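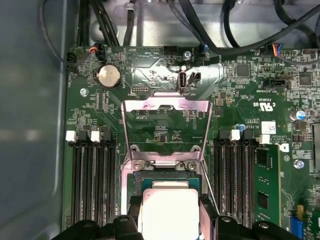 I have been moving the household backups off the Rirngate subscription and onto a machine in the hall closet. Notes on the parts that took longer than expected.

## Inventory first

Before copying anything I ran a file count and a size total per top-level directory. Photos came to 268 GB. Everything else together was 195 GB, and a good share of that was old installers and two copies of the same mail archive. I deleted the installers. I kept both mail archives until I had compared checksums, then deleted one.

## Snapshots and copies

A mirror is a poor backup. If a file gets corrupted on the laptop, the nightly sync copies the corruption over the good version and reports success. So the job now has two stages:

1. Kan pulls from each laptop at 2:30 a.m. into a staging volume.
2. The staging volume is snapshotted read-only, and old snapshots expire on a schedule.

I keep dailies for two weeks, weeklies for three months and monthlies until the disk complains. Snapshots only store changed blocks, so the photo directory costs almost nothing after the first pass. The mail archive costs more than it should. It is one large file, and the client rewrites it whenever a message is flagged.

## Restore tests

Every Saturday a script picks 100 files at random, restores them to a scratch directory and compares hashes against the manifest. The first run failed on six. All six had a colon in the file name, and my script was splitting manifest lines on the colon. The backups were fine. I switched the separator to a null byte and have had 100 matches out of 100 since.

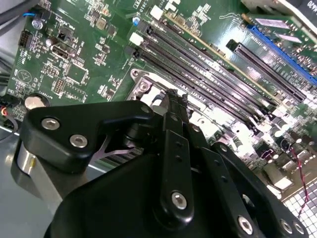 Su-chen Man wrote in after the last post to say that hash checks on single files prove less than I seem to think, and that I should restore one whole laptop to a blank disk and try to work from it for a day. She did this with her own setup and found that her license files and SSH keys had never been included.

Fair point. I checked my exclude list and found a pattern that skipped every directory starting with a dot. It is gone now. The full restore is planned for June, onto a spare Edach drive.

Still open: the offsite copy. Clalar charges by the request as well as by the gigabyte, and small files make that expensive. I am testing whether packing them into larger archives first brings the bill down.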